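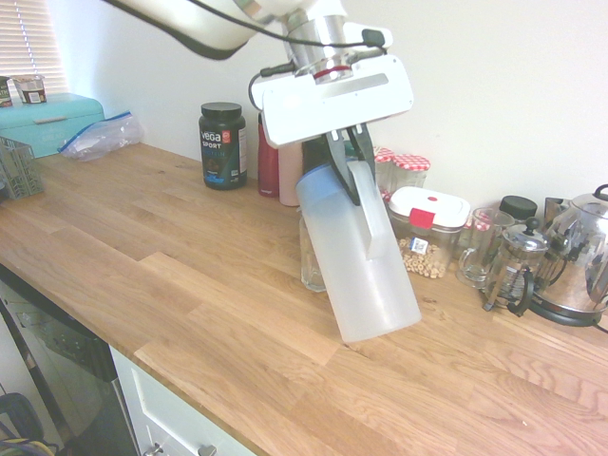

Pravex Parallel Gripper, Long Finger Version

Posted in April by the Heffernan bench team
Last updated: April

The Pravex is an electric parallel gripper with a wide white body and long black fingers, and we rent it, sell it and, when asked nicely, talk people out of it. It suits research arms and small service robots that have to deal with the sort of objects people leave on counters. If your parts arrive neatly in a tray, facing the same way, you could spend less money and have a duller time with something else.

What it does well

Handles. We didn't expect to become a shop with opinions about handles, but most household objects have one, and most grippers are designed by people who seem to pick things up by the middle. The Pravex fingers taper toward the tip, so they get in beside a flat handle and close on it without shoving the rest of the object across the counter. A tall pitcher with a lid is our usual demonstration. It's light when empty, it's slippery, and the weight hangs well off to the side of the grip, so any weakness in the wrist or the finger pads shows up fast.

Jaws open up to 115 mm. That covers mugs, most jars and the narrower kind of cereal container. It doesn't cover a protein powder tub, which will have to be moved by you.

The force control is decent. On the low setting it will hold a paper cup for as long as you care to watch a paper cup being held. On the high setting it won't, and you should put down a towel.

What it does less well

The body is wide. On a clear table you'll forget this, and then you'll put the arm over a real kitchen counter, with bottles along the wall and a kettle at the other end, and remember it several times an hour. Plan your approach angles with the housing in mind as well as the fingertips. The collision model we supply includes the body and fingers. It doesn't include the cables, and the cables have their own ideas.

About those cables. They plug in at the wrist and loop around the outside, which makes them easy to replace and easy to snag. Leave slack for the last joint, then check that the slack can't reach anything with a spout. Customers who tape everything down flat on the first morning usually call us that afternoon, when the wrist has turned as far as the tape allows.

The fingers are also slow to open fully. If you only need a small gap, command a small gap.

Against the Ondero

People ask, so we ran the Ondero soft gripper on the same arm at our bench in Lusedthorpe, with the same objects and the same camera position. The Ondero is better with fruit, bread and anything that bruises. It's also quieter, and visitors like it more, possibly because it looks as if it couldn't hurt them.

On the pitcher it lost. The soft fingers wrapped the handle happily enough, but as soon as the wrist tilted, the handle rolled in the grip and the pitcher swung around to an angle of its own choosing. We tried more air pressure and got the same result with more hissing. The Pravex kept the tilt we asked for. It did slip on a glass mug with a curved handle, where flat pads on a round surface give you very little contact, and there the Ondero got its revenge.

Our advice, for what it's worth to people who have already decided: pick the Pravex if your task involves pouring, tilting or putting things down exactly where they were. Pick the Ondero for groceries. If you need both, we sell a quick-change plate, and we're not too proud to recommend it.

Camera placement

A fixed camera beside or above the counter gives the cleanest record of what the fingers are doing. Expect the wide housing to hide things during the final approach. A second view from the wrist helps, provided you can stand another cable. Frosted and clear plastic remain unpleasant for depth cameras whatever gripper you choose, and glass is worse. We tune on color images for these objects and leave depth for the cabinets.

Polished kettles deserve their own warning. They reflect the whole counter, and a detector that has been well behaved all day will find a second counter in there and want to visit it.

Details

Grip type: parallel, two fingers
Opening: up to 115 mm
Payload: 3 kg, held close to the palm. Held by a handle at arm's length, a good deal less
Finger pads: replaceable, ribbed or smooth
Controller: included, with a stop button large enough to find in a hurry
Rental: $383 a month, controller and both pad sets included
Purchase: ask us, sitting down

Trying it out

Trial units go out for 5 working days, shipping paid in both directions. Send us the make of your arm and a drawing of the wrist flange when you book, and we'll pack the matching adapter. Bring your own objects if you visit the bench. Ours are well known to the gripper by now, and it would be a poor test.

Start with the containers empty and the lids on. When you move on to water, use a small amount and keep the power supplies off the counter. Trial units should come back dry, in the box they arrived in, with the finger pads wiped down. Jam has been charged for in the past.

Contact: Heffernan equipment desk, Lusedthorpe | Copyright Heffernan | Back to top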